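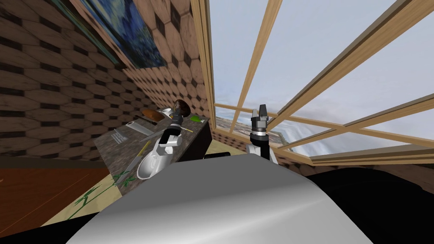 I spent last Thursday at the Hinrichs bearing works in Savenstead, and I'm still talking about it to anyone who'll stand still long enough. If you work on bridges you know bearings mostly as a line on a drawing, plus the thing you crouch next to with a flashlight every couple of years. Seeing them made is something else!

The works opens its doors once a year, in May, to people from the trade. There were nine of us in the afternoon group: a few inspectors, two people from a rail authority, a retired welder, and me. Reinhold Hinrichs met us at the gate himself and handed out the ear protection. He talks fast and walks faster, and he clearly loves the place.

## The machine shop

We started where the steel comes in. The plates for the big pot bearings arrive already flame cut, and the first job is turning the pot itself, the shallow steel cylinder that holds the rubber disc. The one on the lathe was for a road viaduct at Prandale, 806 millimeters across the inside, and the machinist let us run a fingertip around the finished wall of the one before it. I've read surface roughness limits in specifications for most of my working life and never once connected them to how a thing feels. It's like the inside of a good saucepan.

Asabe Ajayi runs the shop floor and took over the tour at this point. She explained the sealing ring, which sits at the top edge of the rubber and keeps it from squeezing out between the piston and the pot when the load comes on. She had a failed one from an old bridge in a drawer, brass, worn through on one side almost to a knife edge. The bridge had been moving far more than the designer allowed for, thousands of tiny back-and-forth movements a day from traffic, and the ring just got ground away. She passed it around and we all went quiet for a bit. I'd have happily spent an hour on that drawer alone (there were other things in it, and she closed it again much too soon).

## Sliding surfaces

Next door is a smaller room, cleaner and cooler, where the sliding sheets go in. The polished stainless goes on the upper plate and the dimpled PTFE sits recessed in the lower one, with silicone grease in the dimples. Yaqin Tang was greasing one when we came in and didn't stop for us, which I appreciated, as it meant we saw the real pace of it. She works grease into every dimple with a flat plastic blade, then goes over the whole sheet again from the other direction.

One of the inspectors asked what happens if a few get missed. Her answer was that a few wouldn't matter for years, and that she still wasn't going to miss any. She also showed us how she checks how far the sheet stands out of its recess, with a depth gauge at marked points around the rim. That protrusion is what I'm supposed to measure on site, lying on my side on a pier top with pigeons for company, so I asked her a lot of questions. The best tip I got was to wipe the gauge foot before every reading. I know, I know. But I haven't always done it.

## The press

This is what everybody had come for. The test press is called the Urent, after the firm that built it, and it fills its own hall. The crosshead is up near the roof and there's a pit underneath, with a stair down that we weren't allowed to use while it was under load. Knut Diekmann has the control desk, behind thick glass.

They had a spherical bearing in for a combined test: vertical load held steady, then the top plate pushed slowly sideways to get the friction. The vertical load was 2944 kilonewtons. I expected noise and there was almost none, only the pumps, and a faint creak as the packing plates settled. Then the horizontal jack started, so slowly that the only way to see it was on the plot. The line climbed, rounded over at the top where the sliding began, and dropped back to a nearly flat run. I must have drawn that curve on a whiteboard for trainees dozens of times. Watching it come up live with a real bearing under it, I grinned like a kid.

Knut ran it again after a pause so we could compare the first movement with the later ones. The first peak was plainly higher. He let the rail people try to guess the next value before it came up, and one of them got very close and was unbearable about it on the stairs.

## Cold room and questions

A few of us stayed on for the cold chamber, where they condition rubber samples before testing. It's the size of a garden shed, and you get to put your arm in. Relu Pîrvu looks after it along with the records, and his archive was my surprise favorite of the day. Every bearing they've shipped has a folder, on paper, with the test plot stapled in. He pulled the one for a footbridge I inspected three years ago, serial 173, and there was the original protrusion reading in pencil. I've asked for a copy to put beside my own.

## If you want to go

- Sign up early. The afternoon group fills first because the press runs then.
- Safety shoes are required and they don't lend them.
- The bus from Savenstead station stops 450 meters short of the gate, along a road with no sidewalk on the works side.
- Photos are fine in the machine shop, but ask first in the press hall.
- Bring your field questions. They want to hear how the things behave once they're installed, and Asabe wrote down two of ours.

My own question, about replacing sliding sheets without a full lift of the deck, got a long answer and a sketch on the back of a delivery note. I have the sketch pinned up over my desk and I'll write it up separately once I've checked the jack clearances on our own piers.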